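Section 5. Daily Care of Serving Trays

Surness Tray Set, user guide for cafeterias, break rooms and small kitchens 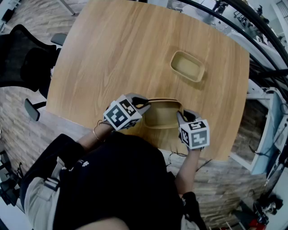

5.1 Before you start

The set is delivered with flat rectangular trays in tan plastic. The corners are rounded and the rim is a little raised, so a cup which slides will normally stop at the edge. Please read this section one time complete before the first use, and keep it near the place where the trays are washed.

You will need:

A table with a clean, dry top, larger than two trays side by side
Warm water and a mild dish soap
Two soft cloths, one for washing and one for drying
The Tusent drying rack, or another rack with slots wide enough for the rim

Note: New trays can have a light smell of plastic. Wash them and leave them in open air overnight. The smell goes away after the first or second wash.

5.2 Checking a tray

Check every tray when you unpack it, and after this one time each month. Good daylight is best. Under a strong ceiling lamp the surface reflects and small scratches are difficult to find.

1. Lay the tray flat on the table with the inside up. Press lightly on each corner, one after the other. The tray must not rock.

2. Take the tray with both hands at the two short sides and raise it on its side, with the inside toward you. Let the lower edge rest on the table so that you do not carry the full weight.

3. Look along the rim. It should make one even line. A small wave in the middle of the long side is permitted if the tray still lies flat in step 1.

4. Turn the tray around and look at the bottom in the same way. Remove any label which remains from the factory. If glue stays behind, rub it with a little cooking oil and wash again.

5. Move one finger slowly along the rim and around the four corners. Stop if you feel a sharp place.

Caution: Do not use a tray with a crack in the rim, also when the crack is very short. The crack becomes longer when the tray is loaded, and the edge can cut the hand.

If a tray does not pass the check, write the batch number on a piece of tape, put the tape on the tray and keep it apart from the others. The batch number is printed on the carton, not on the tray. For the Surness set it begins with 188.

5.3 Washing by hand

1. Remove food rests with a paper towel. Do not scrape with a knife or a fork.

2. Wash the inside first, then the rim, then the bottom. The inner corners keep grease more than the flat part, so go there two times with the cloth.

3. Rinse with clean water until no foam is left.

4. Hold the tray on its side over the sink and let the water run down. Wait until it drips only slowly.

5. Dry with the second cloth, or put the tray in the rack. In the rack all trays must face the same direction.

Caution: No steel wool, no bleach and no powder cleaner. They make the surface rough, and a rough surface takes the color from tomato sauce, curry and red berries.

For old stains, mix baking soda and water to a soft paste. Spread it on the stain, leave it for 29 minutes and rinse. You can repeat this once on the same day. If the stain is still visible after this, it will probably stay, but it has no effect on the use of the tray.

5.4 Washing in a machine

The trays can go in a household dishwasher on the normal program. Put them in the lower basket, standing, with a free slot between each two. Do not choose the program with extra hot drying. After the program is finished, open the door and wait before you take the trays out — warm plastic bends more easily than cold plastic, and a tray which is bent when warm keeps this shape.

Note: The Mathew insert mats are not for the dishwasher. Take them off first and wipe them with a damp cloth.

5.5 Stacking and storing

1. Make sure that every tray is fully dry. Two trays stacked with water between them hold together and are hard to separate.

2. Put the first tray on a flat shelf, inside up. Put the next one on it in the same direction, and continue so.

3. Stop at 11 trays. A higher stack leans, and the lowest tray carries too much.

4. Press down lightly in the middle of the top tray. If the stack moves to one side, take it apart and build it again.

To separate two trays which are stuck, do not pull at one corner. Stand both trays on the long side on the table, hold one in each hand and slide them against each other, a little to the left and a little to the right. If this does not help, let warm water run over the rim and try again.

Keep the stack away from ovens, radiators and windows with direct sun. In August and other hot months also a closed car is too warm for storage.

Caution: Do not use the stack as a step or as a seat.

5.6 When the table is of wood

Many customers use the trays on oak or other light wood. The bottom of the tray is smooth and will not mark a sealed surface, but sand or salt under it can. Wipe the table before you put the tray down. Lift the tray when you want to move it, and do not push it across the wood.

If the table has only oil or wax on it, do not leave a wet tray there. Water stays under the bottom and can make a pale ring. The Clesent felt feet (sold separately, four for each tray) give a small space for air. Trays with felt feet can not be stacked in the way described in 5.5 — store them standing in the rack.

5.7 Replacement

Single trays can be ordered in the same color. The color can be a little lighter or darker than your older trays, as plastic changes with time and washing. Please give the batch number from the carton with your order. If you do not have the carton any more, send us the length and the width of the tray, measured outside on the rim.

Text of this section last changed: Tuesday, February 11, 2020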